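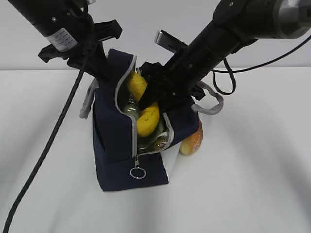

Cistholm Orbital History Wall Chart

The Cistholm wall chart sets out the crewed spaceflights of the world on a single sheet, arranged by launch date and colour-coded by launch site. It is published by Flatby Educational Supply and is intended for classrooms, public libraries and museum foyers.

Each entry gives the name of the mission, the spacecraft, the length of the flight and the landing place. Visits to space stations are joined to the station's own line -- Salyut, Skylab, Mir and the International Space Station each have one -- so that the reader can follow who was aboard at any time.

The chart is supplied rolled in a card tube. It may be pinned or framed. A laminated version is available on request and takes longer to dispatch.

Details
Catalogue number: 2824
Sheet size: 2000 mm wide
Number of sheets: 1
Index booklet: included
Printed by: Neagu, Hiltbridge

The second edition corrects several landing times and adds a short key to mission abbreviations. Owners of the first edition may order the booklet separately under catalogue number 1893. The charts themselves are not exchanged.

Schools ordering 2 or more copies to the same address pay postage once. Orders received after the middle of November are dispatched in the new year.

Page last revised Sep 26, 2021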